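Home | Issues | Workshop Papers | Authors | Search

September
Tsion Tsegaye, Eckhard Hinrichs and Jhun Policarpio

5. Failure analysis: the sink stall

5.1 How the fault showed itself

Of all the faults we met while training on the Clamska kitchen tasks, the sink stall taught us the most, and it was easily the most fun to chase. The policy would carry the gripper over the island, lower it into the sink recess, and then stop. The simulator raised no error. The joints held their positions, the controller went on sending commands, and the episode ran out its clock with the arm parked in the basin. In our first full run of 4,000 episodes, 643 ended this way. We had put most of them down to poor grasp planning, and it was only when Policarpio sorted the logs by final gripper height that they all fell into one tight band, just under the level of the countertop. What a lovely plot that was!

5.2 Tracing the cause

We began with the learned policy, which was the wrong place to look. Swapping in a scripted controller gave the same stall at the same height. Next we replayed the joint commands with contact switched off, and the arm came straight back out of the sink every time. So the trouble lay in contact, and we could leave the policy alone for a while (a great relief to everyone who had spent the summer on it).

The island in the Clamska kitchen is drawn with one mesh and collided with another. The drawn mesh has a proper rectangular recess for the sink. The collision mesh is built from convex pieces, and three of those pieces meet along the near rim. Where they meet, they overlap the recess by a thin sliver that never appears in the render. A finger going down slides past it. A finger coming up catches its edge, and the contact solver then pushes sideways with as much force as the wrist motor supplies. The two balance almost perfectly, and the arm sits there, apparently calm, with its wrist torque close to the limit.

This is the part we would most like other groups to take away. On screen the stall is a still arm and nothing else. All of the evidence is in the torque trace, and our viewer did not draw the torque trace. We had watched dozens of these episodes and seen only a robot that seemed to be making up its mind.

5.3 Why it matters outside the simulator

A wrist pressed hard against a rim is a safety matter on real equipment. If it slips free, the stored effort comes out as a quick upward jerk, and people stand near sinks. Our reward made this worse. It charged the policy for moving and for dropping things, but it charged nothing for standing still under load, so training had no reason at all to steer away from the stall. Some late checkpoints even went into the sink when the task did not call for it.

5.4 The repair

We made two changes. The collision pieces along the rim were cut back so that they agree with the drawn recess, and a watchdog now ends any episode in which wrist torque stays high while the gripper is still. The second change is the one we care about, since the next kitchen will have its own bad mesh somewhere. With both in place we repeated the full run, and the stall count fell to 39. We have looked at every one of those. They come from the gripper going in at a steep slant and wedging against the basin wall, and the watchdog stopped each of them. We think an approach-angle limit would deal with most, but we have not tested that yet.

Figure 5. The arm over the island, with the gripper fingers reaching just below the level of the countertop into the sink. 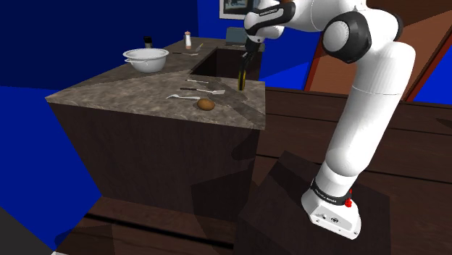

Dexter Tagle writes that the watchdog should be reported separately from the mesh repair, as a reader can't tell from the final count which of the two did the work, and he would like to see the full run again with the old collision pieces left in and only the torque check added.

Contact the editors | Copyright the authors | Back to top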